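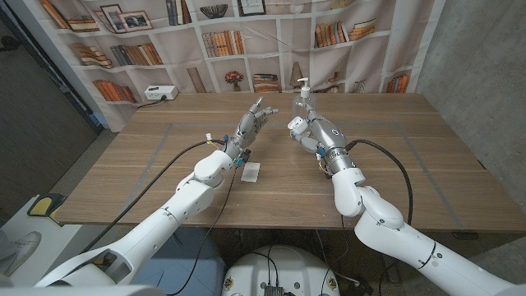
Week 7: Collecting examples by teleoperation

Each group records 12 good runs of one task. Keep the object inside the taped rectangle and shift it a little between runs, or the policy will learn a single spot on the table.

Start every run with both hands open and clear of the object. If a grasp slips, keep recording and label the run "recovery". Don't delete it.

Log the run number, object and label in the Kusuma sheet.

Reading: Starnley notes, section 19. Bring your labelled runs to the lab in room 221.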